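Stornside Guest House
Bedroom and linen inspection checklist, Room 10
Period: February
Inspected by: Shalini Mathur
Reviewed by: Gwenaël Roussel

Rating: S = satisfactory, A = action needed, N = not checked

1. Access and floor

1.1 Door opens fully without striking furniture: S
1.2 Walking route from door to bed clear: S
1.3 Floor covering flat, no lifted edges: A
Comment: Edge strip at the threshold has lifted. Refix with two screws. Tape is not acceptable as a repair.
1.4 Trailing cords: S

2. Bed

2.1 Frame joints tight: S
2.2 Headboard fixings: A
Comment: Left bolt turns by hand. Tighten and recheck at next inspection.
2.3 Mattress label present and legible: S
2.4 Bedspread free of tears, pulled quilting and loose thread: S
Comment: White quilted spread with beige and muted pink grid. Wash separately from dark colors.
2.5 Clearance at working side of bed: S
Comment: Enough space to stand and fold without twisting.

3. Garment handling

3.1 Bed used as folding surface only, no hot items placed on it: S
3.2 Dark and strongly colored items checked for dye transfer before contact with the spread: A
Comment: No record of a rub test for the crimson top. Do the test with a damp white cloth and enter the result on the Marchal sheet.
3.3 Large garments opened out before folding: S
3.4 Pockets and cuffs checked for pins or hard objects: S
3.5 Folded items kept at the headboard end: S
3.6 Stack height within limit (300 mm): S

4. Electrical and heating

4.1 Bedside lamp cord and plug undamaged: S
4.2 Heater clear of fabric on all sides: S
4.3 Smoke alarm test button: N
Comment: Step stool on loan to Room 108. Test before the room is released.

5. Storage

5.1 Closet rail secure under load: S
5.2 Drawer stops fitted: A
Comment: Bottom drawer pulls clear of the runners. Replacement stops ordered from Skivent.

Actions open: 1.3, 2.2, 3.2, 5.2
Not checked: 4.3
Reviewer's note: 1.3 takes priority. Room stays out of use until 1.3 and 4.3 are signed off. G.R.
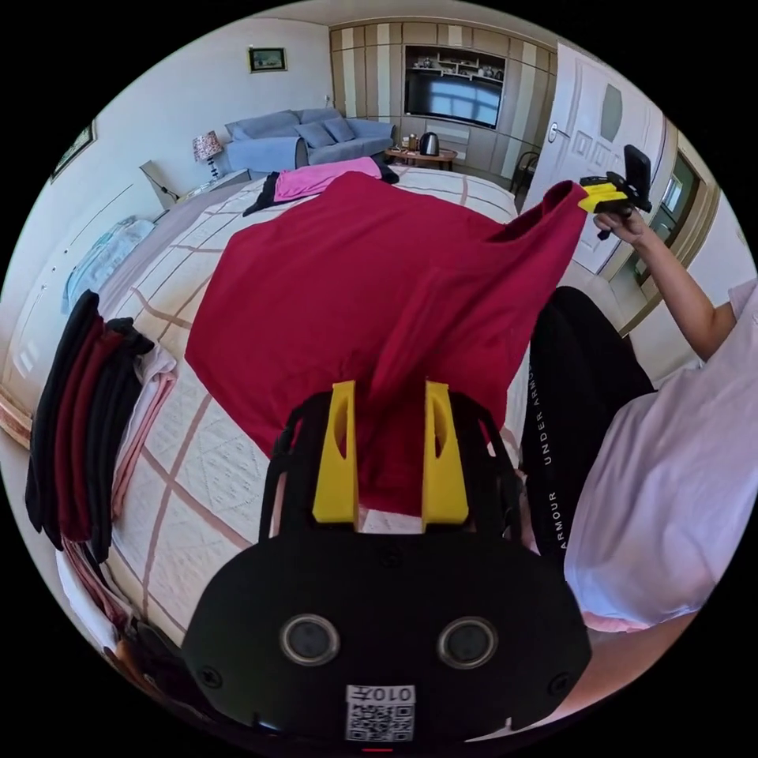 Section 3: crimson garment held out over the quilted bedspread, folded pink cloth at far end of bed.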